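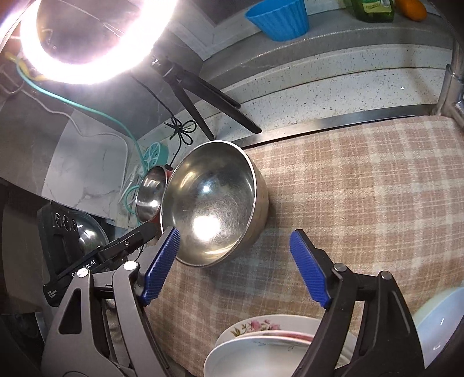
How to Run a Gripper Trial in the Dish Room Without Losing Your Crew

Home | Guides | Kitchen | Safety | Contact

The sales talk at Motthorpe was that a gripper would take over the stacking by May. I have sat through two of those talks, so I wrote these steps for the people who have to stand next to the thing.

1. Start with a big steel bowl. Open the fingers wide before you reach. Polished steel throws back any lamp you point at it, so try the light from more than one side.

2. Leave the plates for last. A bowl survives a bad grip and a plate may not. Put a cloth down under everything.

3. Log every pick, drops included. We did 30 a shift for 12 shifts. If the vendor only wants the good ones, ask why.

4. Write down who does the resets. At our place it was the dishwashers, on top of their normal load. That is a new job, so put it on the schedule and pay for it.

5. Get the staffing answer in writing before the trial ends. "Freed up for other tasks" is no answer. Which tasks, and whose hours?

Comments

Sipho Modise: Step 4 is what happened to us at Rampersad. Same pay, twice the walking.

Ubaldo Morelli: Bit harsh. My wrists are better since we stopped hand stacking. Agree on step 5 though, we're still waiting for ours.

Contact | © Ruvside | Back to top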